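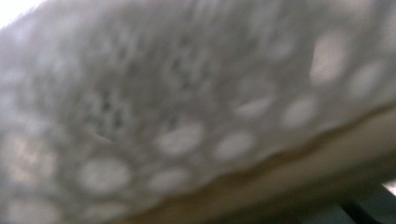
Laundry Room Walk-Through — Kurnach House, shared basement
Checked by: Rosalie Fuchs
Date: 2018-11-16

1. Floor clear from door to machines
OK. Big improvement! Last time I was climbing over bags, and today I walked straight in.

2. Lint screens cleaned
OK on both dryers. Whoever has been doing this after every load, thank you so much, it shows.

3. Hoses and taps
OK. No drips, no bulges. Left tap is stiff but it does close all the way.

4. Baskets and bins
Mostly OK. Run a hand around the rims and inside any holes, and feel for sharp bits or splits. One handle has a crack near the rim, so I put tape on it and set it by the stairs. Please don't carry wet towels in it — Ewan is picking up a new one.

5. Shelf over the sink
Needs work. It wobbles when you lean on it. Heavy jugs go on the floor of the cupboard until it's fixed. Abimbola has the right screws and offered to do it this week (yes please!).

6. Detergent and bleach
OK. Lids on, labels facing out, bleach on its own. Really nice job here.

7. Dryer vent
Not checked. I couldn't get the outside flap open and it was getting dark. Carry over.

8. Lights and outlets
OK. New bulb by the door is wonderful, you can read a care label now without going upstairs.

9. Drying rack
OK. Feet are level, hinges lock. Keep it to 14 pounds of wet clothes, same as the note on the wall.

Still open: 5, 7, and the basket from 4.
Next walk-through: April, Dorota Ostrowski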